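What the arm left on my plate

They told us at the Monday meeting that the picking arm would "take the boring part" of our jobs. I have worked returns at Urnik long enough to know that the boring part was where I got my breath back.

Before, six of us sorted mixed returns by hand. You grabbed a thing, looked at it, tossed it in the right tote, talked about the weekend. The pitch from Clilten was 500 picks an hour. Our best shift so far came to 1,332 picks, and a shift is a lot longer than three hours, so do the math. Management did the math too and bought a second license.

What changed for us is the kind of work. I now get the stuff the arm skips, plus whatever it drops, plus a screen that wants me to pick a reason code from a list of 30. None of the codes is "bag was see-through." I use "other" and get a message about using "other" too much.

Hanna Chmielewska runs the test bins, and she is fair about it. She says the arm does fine on boxes and badly on anything clear or crumpled, so those go in on purpose. Ryszard Śliwiński from my old line moved over to her team and likes it. His back hurts less. I'll give them that one.

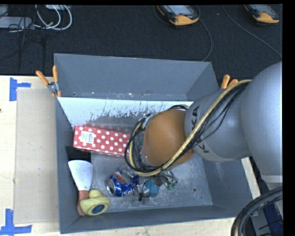
Test bin with the KUKA arm over it. Polka-dot box, dented can, crumpled plastic.

I asked what happens to the four of us still on returns once the numbers come up. I was told there is a training plan. I asked to see it in January and I'm still asking.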